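Last updated Wed 15 April

BREAD TABLE TALK – Arnell group, 40 min incl. questions

Open w/ the buffet story from Llewellyn. Keep it short this time!! Went over in December.

Who here sets out bread for more than 50? Hands up.

Main point – set the basket down first, then the bread. People fill it in the back and carry it through, rolls slide, crumbs everywhere. Basket goes out empty. On an angle is fine, looks less like a cafeteria.

Woven plastic kind wipes clean. Orange shows up well on white. Open sides let air thru, tight weave on the bottom so crumbs mostly stay in. Pass round the Nokport one – smaller, has a lid, I don't love it.

One roll out on its own = test roll. Try it against the basket for size before you open the bags. Spiral ones take more room than you think, don't stack past 2 layers.
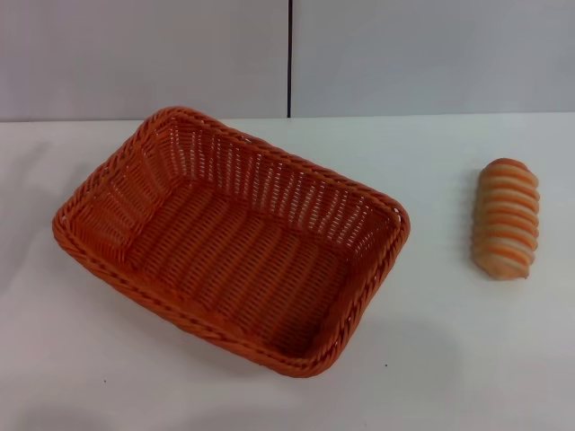 SURFACES

Slow down here, last group got lost.

Seams. Panels pushed together, theres always a line. Thin ones you can ignore. The dark wide ones catch crumbs and flour – run a dry brush along the line first, THEN the damp cloth. Other way round you get paste.

Don't park a basket across a seam, it rocks. Middle of the big panel.

Pale tops hide flour, so wipe even when it looks clean. Ask about the Stumerex cloths, someone always does – yes I use them, no they don't pay me. 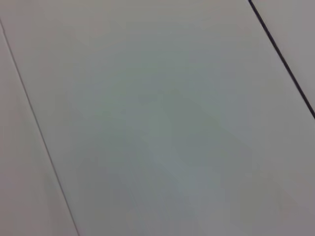 Two seams, one faint, one dark. Brush both.

Handout is 37 lines, dont read it out. Questions. Then rolls, if theres any left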